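[Vunura-users] Filtering two-handed demos by marker visibility: result
Ayodele Anozie
August, 16:40

The earlier message in this thread asked:

> We collect with a pair of hand-held grippers and a head view, same as
> you. Did you end up throwing out every episode where a marker cube
> drops out of the head view, or only the long gaps? We have been doing
> the first and it costs us a lot of data.

Only the long gaps now. We used to do the first as well.

The set is 1292 episodes of tabletop work, both hands, one operator at a time. Each gripper has a cube with square patterns on it, and we take the relative pose of the two hands from the head view whenever both cubes can be read. The rest of the time we fall back on the wrist views alone. Most of our episodes have the arms reaching well out over the table, like this:

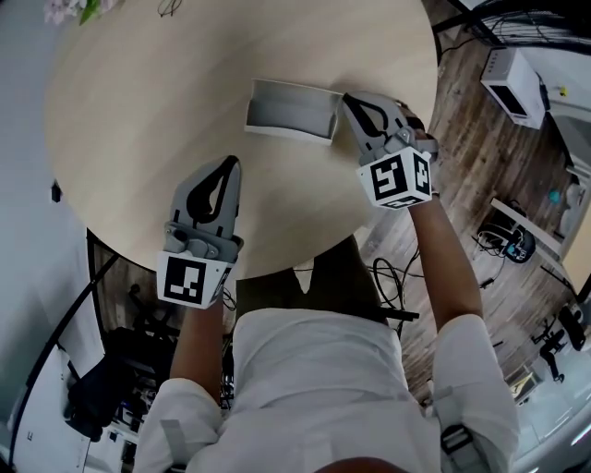

With the strict rule (any gap at all, drop the episode) we lost 185 episodes. When I went through those, most of the gaps were short, and the wrist tracking before and after lined up fine. So I changed the rule. A gap is filled from the wrist tracks if it is 64 frames or less, and the two ends have to agree once the cubes are back. Anything longer gets dropped.

That brought back all but 83 of them. I trained the same policy on both sets, same seed, same number of steps. The one on the larger set was better at handovers and no different on single-hand picks. I had expected a little more noise in the gripper spacing and did not find it, but I have only looked at one task family so far.

Two things to watch. The fill script in Vavley assumes the clocks on the two grippers agree, and it will not warn you if they drift. Check that first – I lost an afternoon to it. Also, the wrist views need something fixed to track against. Ours get a good part of the room along with the other hand, and a bare wall by itself gave us bad tracks when we tried it.

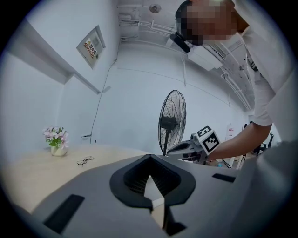
Adebisi wrote back to me off list that the 64-frame limit is probably too generous for fast motion, and that a limit on distance moved during the gap would make more sense than a limit on time. I think that is right. I will try it next and post the numbers, with the old rule alongside.

The config is in the Conier branch under filters. If you run it on your own data, please send me the gap histogram even if nothing else comes out of it.

Ayodele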